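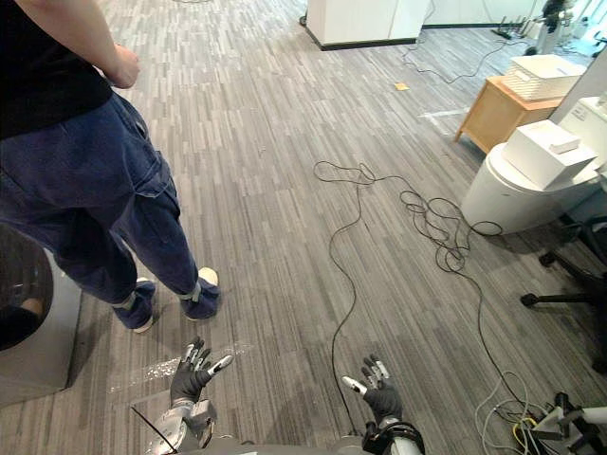
Packing list revisions for the November session

4 min read

I have run the equipment side of the fall session at Lulville for 7 years. The packing list we mail to families was written before my time and had never been checked against what campers bring home unused. Last season I checked it. These are my notes, mostly for Tayla Tipoki, who takes over the list this year, and for any other camp that works from a similar document.

Method

Campers had a copy of the list in the cabin and marked each item on the last evening as used, not used, or wished for. We got 132 sheets back. I left out the sheets from the youngest cabin, where the counselors had filled in most of the answers.

Clothing

The old list asked for ten pairs of socks. Campers who marked socks at all wrote that they ran out. The trail from the cabins to the dining hall crosses the creek at a low point, and a pair lasts half a day. The new list says fourteen, with at least four in wool.

Jeans come off the list. They take two days to dry on the porch lines and the lines are always full. One pair of hiking pants and one pair of sweatpants will do the same job.

Rain jackets stay. The word "waterproof" is now in bold, after a run of thin windbreakers in the lost and found. Ponchos are allowed but not on the ropes course, where they catch in the harness buckles.
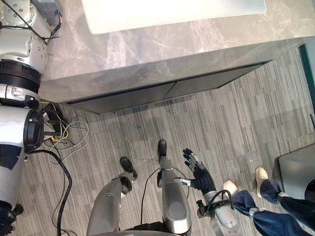 Sleeping gear

The list gave no temperature rating for sleeping bags. Fletcher Hapeta kept a thermometer in the upper cabins and the lowest reading was 26 degrees, so the new line reads "rated to 20 degrees or lower." We have loaner bags for families who do not own one. Requests go to Coralie Costigan at the office.

Pillows were used by all and listed nowhere.

Flashlights

Headlamps only from now on. Campers need both hands free on the latrine path. Spare batteries go in a labeled bag and are held by the counselor.

Labels

The lost and found held 286 items at closing. Most had no name on them. Iron-on labels survived the camp laundry and marker on the care tag mostly did not.

Still open

Amos Calloway wants camp chairs added for the fire circle. I am against it on storage grounds. We also have not settled on a trunk size, and the bunks at Seltetley are 2 inches lower than ours, so a shared figure would have to fit theirs.

11 comments | 38 shares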